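Foam blocks and a round tub: how do you store yours?
Play & Craft Storage board

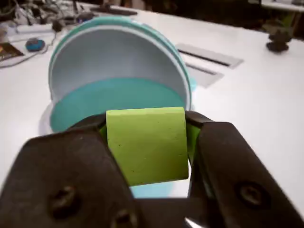 Green block and the blue tub, tub on its side.

hallwaybench
Posted Jul 15, 2019

I have 40 foam blocks, the soft kind with the little pores, and I'm trying to settle on one way of keeping them. The green one in the photo is typical. Most of the rest are the same shape, in other colors. Right now they go in a round tub. It's pale blue inside with a teal rim.

The problem is the tub. If it stands up, the kids dig for the block they want and everything on top ends up on the floor. If I lay it on its side they can see in and reach in, but it holds less and it rolls if it gets bumped. I'm leaning toward leaving it on its side for good and building some kind of cradle. Does anyone do it that way? Shelf is 2 feet off the floor if that matters.

mudroom_947
I'd stand it up. Foam weighs nothing, so spilled blocks take a minute to pick up. A tub on its side on a shelf will get pulled off sooner or later, cradle or no cradle. We had ours tipped over for most of a winter and it came down more times than I want to remember.

plainpine
Disagree with the above. Tipped bins are the standard setup at every preschool I've worked in. Kids put things away when they can see where things go. With an upright tub they drop the first few in and lose interest. The cradle doesn't have to be fancy. Two strips of wood screwed to the shelf, one in front and one behind, and the tub sits between them.

mudroom_947
Preschool bins are usually made for it though. They have a flat side or a lip that hooks on something. A round tub doesn't.

hallwaybench
It does have a pretty thick lip, in two bands, a lighter one inside and a darker teal one outside. I don't think it would hook on anything.

ottersandoats
What's the flat teal circle in the bottom half? Is that the lid pushed inside, or a separate thing? If it's loose I'd take it out. You'd get that space back.

hallwaybench
It's a loose disc. I put it in so the blocks would have something flat to lie on when the tub is tipped. It helps some. They still slide forward when it's more than half full.

ottersandoats
OK, then leave it. I'd tip the tub back a few degrees so the opening points slightly up. A folded washcloth under the front edge will do it while you're testing.

tilecutter
I wouldn't use a round container for blocks at all. You lose the corners. A Cletia shelf crate is a rectangle, and square-faced blocks stack in it in rows. I cut my storage down by a whole bin when I switched.

plainpine
Rows last until the first kid gets there.

tilecutter
Mine keep them in rows. Depends on the kid.

Aguiar_fan
I have the Zultumwood cradle, the small one. It was made for a different tub and I had to sand the curve wider, but it works. It doesn't slide if you put rubber feet on it. I wouldn't buy it again at that price, I'd just cut my own from a scrap board.

hallwaybench
How deep is the curve? That's what I can't figure out. Too shallow and it rolls out, too deep and I can't lift the tub out to clean it.

Aguiar_fan
Less than a quarter of the way around the tub. I can lift mine straight out with one hand.

mudroom_947
Speaking of cleaning, that's another reason to keep it upright with a lid. Open foam picks up dust and hair. I wash ours in a mesh bag in cool water and let them sit out overnight. They take longer to dry than you'd think. Squeeze them, don't wring them. I wrung a batch and the corners tore.

quietpantry
I have more than 200 of these from a classroom that closed and I gave up on tubs. They're in a hanging net in the closet. Air gets to them and nothing rolls. Looks messy, works fine. For 40 I'd probably do what the original poster is doing.

tilecutter
A net is fine if you have a closet to spare. I don't.

hallwaybench
No closet here either. I'm going to try the two strips first, with the front one a little higher so the tub leans back, and keep the disc in. If it ends up on the floor I'll stand it up and mudroom can say so.

mudroom_947
I will.

hallwaybench
Update, August. Strips are on, cut from an old Nirkutholm bed slat. The tub has stayed put so far. I had to move ten blocks to a second container because it won't hold them all on its side. The kids do put them back more than before, mostly before dinner. Still thinking about a lid for the dust.

plainpine
Pillowcase over the whole thing at night. Easier than a lid.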